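로봇 시스템 기획과 조달 — 6주차 강의 노트
양팔 조작 실습대의 예산 짜기

읽는 시간 16분

지난주에는 요구사항 정의서를 썼다. 이번 주에는 그 정의서를 금액으로 바꾼다. 수업이 끝날 때까지 각 조는 장비 목록 초안과 1차 예산표를 갖고 있어야 한다. 예산표 양식은 지난주에 나눠 준 것을 그대로 쓴다. 열 이름을 바꾸지 말 것. 취합할 때 문제가 된다.

1. 무엇을 사는지부터 정한다

학생들이 제출한 초안을 보면 대개 첫 줄이 로봇 팔 모델명이다. 순서가 틀렸다. 첫 줄에는 작업이 와야 한다. 우리 과목에서 기준으로 삼는 작업은 탁상 위 물체 정리다. 모양과 재질이 제각각인 생활용품을 양손으로 집고, 옮기고, 놓는다. 이 한 문장에서 다음 항목이 결정된다.

- 작업 반경: 작업대의 먼 쪽 모서리까지 손이 닿아야 하는가
- 손의 형태: 두 손가락 그리퍼로 충분한가, 다지 손이 필요한가
- 가반 하중: 가장 무거운 물체에 손 자체의 무게를 더한 값
- 카메라 위치와 개수
- 작업대의 크기와 표면

가반 하중을 계산할 때 손의 무게를 빼먹는 조가 매년 있다. 제조사 사양표의 가반 하중은 보통 손목 플랜지 기준이다. 다지 손을 달면 그 무게만큼 여유가 줄어든다. 팔을 뻗은 자세에서는 정격보다 낮은 값이 적용되는 제품도 있으니 사양표의 각주까지 읽는다.

2. 비용의 네 덩어리

예산은 본체, 말단 장치, 주변 설비, 소모품으로 나눈다. 비율은 실습대마다 다르다. 다만 네 덩어리 가운데 하나라도 0원으로 적혀 있으면 그 표는 돌려보낸다.

본체. 팔 두 개와 제어기, 거치대, 비상정지 회로를 포함한다. 견적서에서 '제어기 별도'라는 문구를 찾는다. Sallent와 Akine 두 업체의 견적을 수업 자료로 배포했는데, 총액만 보면 Akine이 낮다. 그러나 Akine 견적에는 거치대와 설치비가 빠져 있다. 같은 조건으로 맞추어 다시 계산한 다음 비교한다. 이것이 과제 1번이다.

말단 장치. 손은 팔보다 먼저 고장 난다. 손가락 관절, 힘줄 역할을 하는 와이어, 손끝 패드는 교체 주기가 짧다. 예비 손을 한 짝 살 것인지, 부품만 확보할 것인지를 정해야 한다. 왼손과 오른손의 부품이 호환되지 않으면 예비 부품도 두 벌이 된다. 견적을 요청할 때 이 점을 반드시 질문 항목에 넣는다.

주변 설비. 작업대, 카메라와 삼각대, 조명, 전원 분배, 케이블 정리, 바닥 표시, 안전 구역 표시가 들어간다. 항목 하나하나는 싸다. 그래서 빠진다. 모아 놓으면 작은 금액이 아니다.

소모품. 조작 대상 물체, 손끝 패드, 작업대 덮개, 바닥 테이프, 케이블 타이. 조작 대상 물체도 소모품이다. 상자는 찌그러지고 비닐 포장은 터진다. 같은 물건을 학기 내내 쓸 수 있다고 가정하지 않는다.

3. 조작 대상 물체의 구성

물체 목록은 가격보다 다양성을 기준으로 짠다. 단단한 것과 무른 것, 투명한 것과 불투명한 것, 세워 둘 수 있는 것과 굴러가는 것을 섞는다. 투명한 페트병은 깊이 카메라가 잘 읽지 못하므로 꼭 넣는다. 모자처럼 형태가 변하는 물건도 하나 이상 필요하다. 과자 상자, 비닐 포장 제품, 음료병, 작은 퍼즐 완구 정도면 기본 구성으로 무난하다.
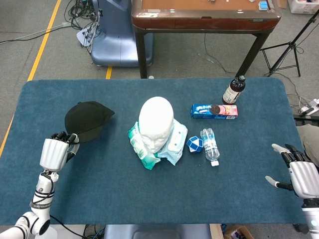

물체마다 관리 번호를 붙이고 구매처와 단가를 적는다. 단종되는 제품이 생기면 비슷한 치수의 대체품을 찾아야 하므로 치수와 무게도 함께 기록한다. 기준 실습대의 물체 목록은 53종이고, 한 종당 예비품을 한 개씩 둔다. 예비품은 작업대 근처에 두지 말고 별도의 수납장에 넣는다. 섞이면 어느 쪽이 새것인지 알 수 없게 된다.

작업대 표면도 여기서 정한다. 매끈한 상판은 닦기 쉽지만 반사가 있고 물체가 미끄러진다. 펠트류 덮개는 반사가 적고 물체가 덜 밀리지만 먼지가 붙고 보풀이 생긴다. 어느 쪽이든 교체 비용을 소모품에 넣는다. 모서리 처리도 확인한다. 각진 모서리는 팔의 케이블이 걸리는 자리가 된다.

4. 전원과 배선

실습실에서 가장 자주 나오는 지적 사항이 배선이다. 장비가 도착한 뒤에 멀티탭을 하나씩 늘려 가는 방식으로는 점검을 통과하기 어렵다. 다음을 구매 전에 표로 만든다.

가. 전원이 필요한 장치의 목록과 최대 소비 전력
나. 장치별 콘센트 위치와 필요한 케이블 길이
다. 통신 케이블의 종류와 개수
라. 바닥을 지나는 케이블의 경로와 덮개
마. 비상정지 버튼의 위치, 작업자의 손이 닿는 거리

팔 제어기와 촬영용 컴퓨터는 가능하면 회로를 나눈다. 케이블 길이는 도면의 직선거리로 계산하지 않는다. 팔이 움직이는 구간에는 여유 길이가 있어야 하고, 그 여유분을 고정할 부품도 사야 한다. Cadwaladr 실습대의 경우 케이블과 고정 부품, 덮개만 합쳐 품목이 147개였다. 첫 예산표에는 '케이블 일체' 한 줄로 적혀 있었고, 결국 2차 발주가 났다. 2차 발주의 배송을 기다리는 동안 설치 인력은 다시 불러야 했다. 그 출장비가 케이블값보다 컸다.

바닥 표시용 테이프는 색과 폭을 통일한다. 로봇의 위치, 작업대의 위치, 사람이 들어가지 않는 구역을 구분한다. 작업대가 조금만 움직여도 카메라 보정을 다시 해야 하므로 다리 위치를 표시해 두는 것이 좋다.

5. 운영비

장비를 산 다음 해의 예산을 함께 적는다. 유지보수 계약, 소프트웨어 사용료, 예비 부품, 보정 작업의 인건비가 해당한다. 운영 시간도 추정해야 한다. 기준 실습대는 연간 3,380시간 가동을 전제로 잡았다. 2교대에 점검일을 뺀 값이다. 학부 실습용이라면 이보다 훨씬 적을 것이고, 그만큼 유지보수 등급도 낮춰 계약할 수 있다. 가동 시간을 적지 않고 최고 등급 계약을 넣은 표는 감점한다.

보증 기간은 시작일을 확인한다. 출고일 기준인지, 설치일 기준인지, 검수일 기준인지에 따라 실제로 쓸 수 있는 기간이 달라진다. 연말에 납품받고 설치를 2월에 하면 출고일 기준 보증은 이미 줄어든 상태에서 시작한다.

6. 일정

Pinent 과제의 집행 마감은 12월 31일 화요일이었다. 마감일에 맞춰 역산한 일정이 강의 자료 뒤쪽에 있다. 발주에서 입고까지 16주가 걸린 품목은 다지 손이었고, 나머지는 그 안에 모두 들어왔다. 이런 경우 다지 손이 전체 일정을 결정한다. 다른 품목을 서둘러 받아도 보관 장소만 차지한다.

일정표에는 입고일 외에 검수일, 설치일, 첫 보정일을 따로 적는다. 검수 항목은 발주 전에 업체와 합의한다. 물건이 온 뒤에 검수 기준을 정하려고 하면 업체가 받아들이지 않는다. 최소한 다음은 문서로 남긴다.

- 반복 정밀도의 측정 방법과 합격 기준
- 양팔 동시 구동 시의 충돌 방지 동작
- 비상정지 후 복귀 절차
- 손가락별 구동 확인
- 납품 서류와 도면 파일 형식

7. 견적 비교 시 주의점

Alun Jarman의 특강 자료에서 가져온 내용이다. 그는 견적서를 받으면 총액을 가리고 포함 항목부터 대조한다고 했다. 총액을 먼저 본 사람은 싼 쪽에 유리하게 항목을 읽는다는 것이다. 수업에서도 이 방식을 쓴다. 조별로 한 사람이 금액 열을 숨긴 표를 만들고, 나머지 조원이 항목을 대조한 뒤 금액을 연다.

부가세, 운송비, 관세, 설치비, 교육비가 포함인지 별도인지를 열로 만들어 표시한다. 빈칸은 허용하지 않는다. 모르면 '미확인'이라고 쓰고 업체에 묻는다. 예비비는 본체와 주변 설비에 따로 잡는다. 한 줄로 합쳐 두면 본체에서 환율이 오를 때 전부 쓰게 된다. 외화 견적은 적용 환율과 기준일을 비고란에 적는다.

기존 장비를 재사용하는 경우에는 금액을 비워 두지 말고 '보유'라고 적은 뒤 상태와 취득 연도를 쓴다. 삼각대나 작업대처럼 다른 수업에서도 쓰는 물건은 사용 시간이 겹치는지 확인한다. 겹치면 보유 품목으로 인정하지 않는다.

8. 과제

1번. Sallent와 Akine 견적을 같은 조건으로 환산한 비교표. 환산에 쓴 가정을 표 아래에 적는다.
2번. 조작 대상 물체 목록. 재질, 치수, 무게, 단가, 예비 수량을 포함한다.
3번. 배선표. 4절의 가부터 마까지를 모두 채운다.
4번. 첫해와 둘째 해의 운영비.

1번과 2번은 조별 제출, 3번과 4번은 개인 제출이다. 표는 스프레드시트 원본으로 내고 수식을 값으로 바꾸지 않는다. 다음 주에는 안전 점검 서류와 위험성 평가를 다루니, 3번 배선표를 출력해서 가져올 것.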